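I'd driven out to Lorkley expecting a lot of slides and some cold coffee, and what I got was laundry! The open day at Maner put its two-armed robot right up front, close enough that I could have leaned over and helped (I was asked very nicely not to). On the menu: basketball clothes, red ones, number 23.
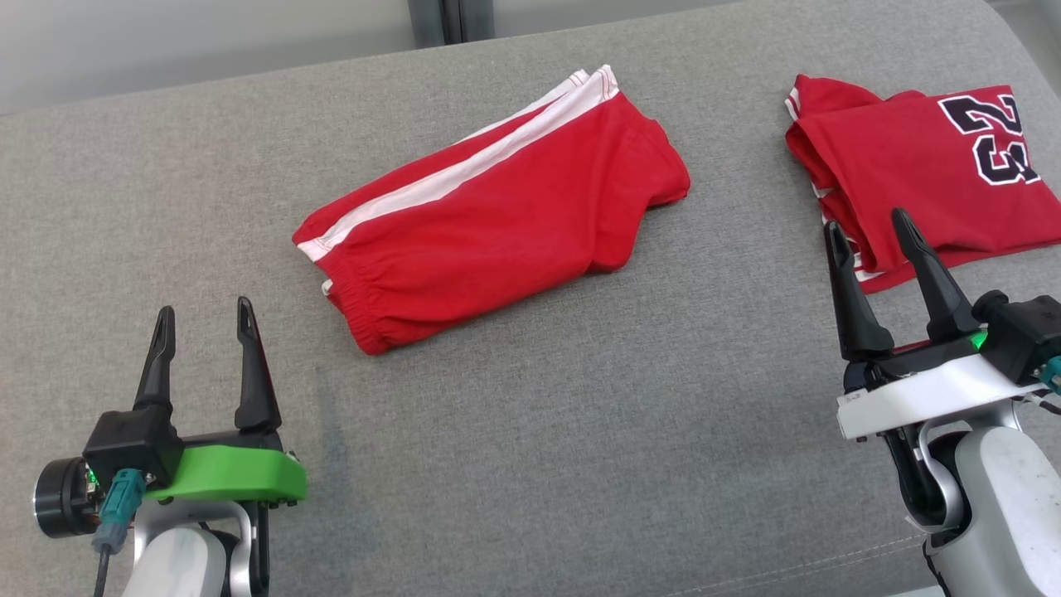 Yeon Handling Team, Maner
Nov 6, 2019

The team calls the project Tirno, and they've been at it since September. More than 2000 tries so far, all written up, and I got to pick one to read. I went for number 2418, which was just the word "sleeve" and a sad face.

I fold a shirt in front of the TV without looking, so I figured this would be easy stuff. But cloth flops! A box stays a box when you grab it, and a jersey turns into something new every time you pinch a corner. 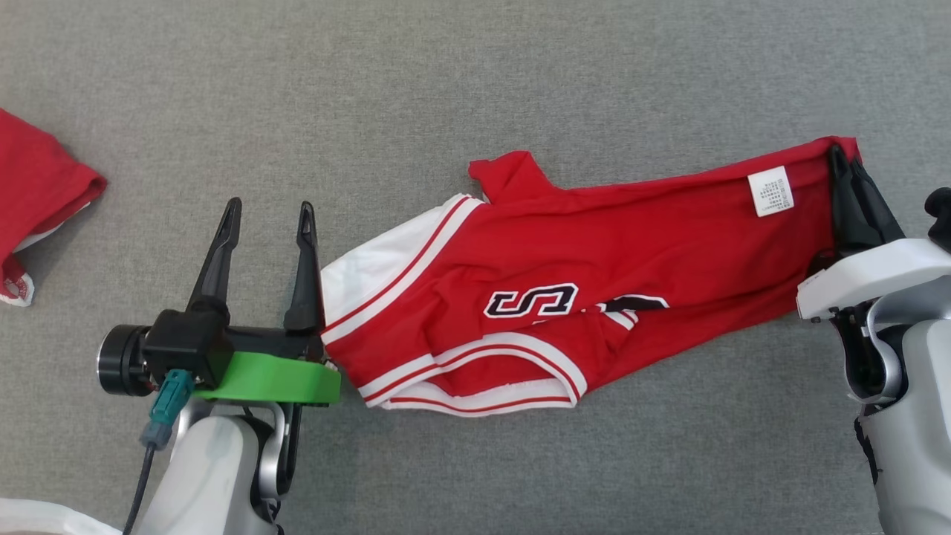 I asked if I could buy one for my basement and got a big laugh. Too slow, they told me, and way too picky about socks. Fine by me, I'd still have stayed another hour just to watch. They're hoping to get through 200 more tries before the next open day, and I've already asked for a spot near the front.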